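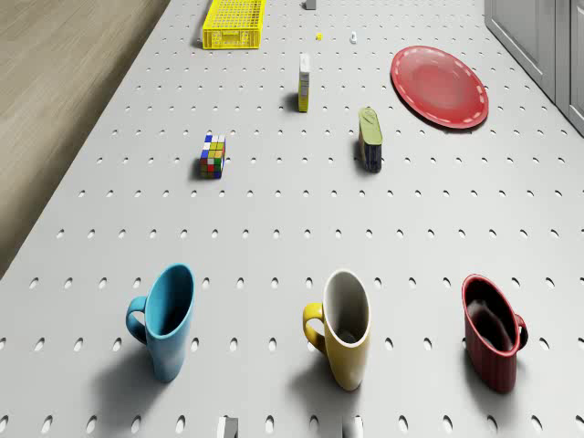
Charging Port Wear in Shared Tablets: Project Report

Nour Twal and Kevin Ó Ceallaigh

1. Purpose

The project examined how quickly the charging ports of shared tablets loosen under daily use, and whether a magnetic adaptor, the Votport, reduces that wear.

2. Method

Two groups of Sidard tablets were compared. Each port was connected and disconnected 60 times a day, and the pull force was recorded after every 200 cycles. Testing began in May.

3. Results

The first failure in the unprotected group occurred at 1091 cycles. No port fitted with an adaptor failed during the test period. Charging through the adaptor was slower on 2 tablets, and the cause was not established.

Related reports
Battery Life in the Hanrahan Reader
Cable Lengths and Charging Speed
Feremex Docking Station: User Trial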